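Measuring, and Other Ways to Ruin a Batch of Scones

Posted by Farah Santoso
February 27, 2026

I keep a list on the inside of the pantry door of things I've wrecked and how. It's a long list. What follows is the part of it to do with measuring, tidied up a little for company and with the swearing taken out.

Know whose tablespoon you're holding

An Australian tablespoon is 20 mL. Nearly everyone else's is 15. I cooked from American books for years with the spoons I got as a wedding present and wondered why my biscuits tasted of bicarb. The teaspoons match at 5 mL, so if a recipe comes from overseas, use three teaspoons for every tablespoon and leave the big spoon in the drawer. For soup it makes no difference. For baking powder it makes a difference you can taste from the driveway.

Check the number stamped on the handle. If the handle has a picture of a chook and no number, fill it from a spoon that you trust and see.

Flour

Don't shove the cup into the bag. You'll pack it down and get a good deal more flour than the author did. Stir the flour up with a fork, spoon it into the cup, then run the back of a knife across the top. Banging the cup on the bench to settle it undoes all of this, and yes, I did that too.

Or buy scales. Mine cost less than the cake tin and they've outlived two kettles. Put the bowl on, press the button so it reads zero, add the flour, press it again, add the sugar. If you scoop out too much, scoop some back. You can't do that with salt once it's in the butter, so weigh salt in a saucer.

Brown sugar is the exception and wants to be pressed down firmly. I don't make the rules.

Sticky things

Wipe the spoon with a bit of oil before you measure honey or golden syrup and it slides straight off. If the recipe has oil in it anyway, measure the oil first and save yourself the wiping. Peanut butter doesn't slide off anything. Use the scales.

Liquids

A jug goes on the bench and you bend down to it. Holding it up to your face at an angle while the dog leans on your leg is how my custard became a drink. Two marks that look close together can be quite far apart in a jelly.

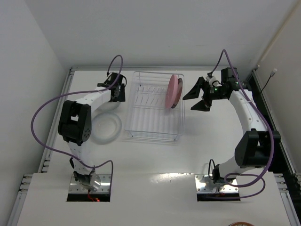

Wash the spoons as a set and dry them before they go back on the ring. Mine used to drift off one at a time until all I had left was the half teaspoon, and I'd do the sums in my head, badly. Wet spoons also turn the baking powder tin into a rock collection.

Write on the recipe

In pencil, in the margin, the moment you find out something's off. My mother's pikelet card says "NO. LESS." next to the milk and has saved me many times, although she never did say how much less. Copy anything handwritten out again with the words in full. Tablespoon, teaspoon. A capital letter is very little to hang a cake on when there's butter smeared over it.

If you've already put too much in

Too much sugar or flour, and you've caught it early: make the batch bigger to match and freeze the extra dough. Too much bicarb: start again. I've tried lemon juice, I've tried icing, I've tried telling visitors it was a European recipe. Start again.

Next month it's oven temperatures, and the tray of meringues from August that we still don't discuss at my place.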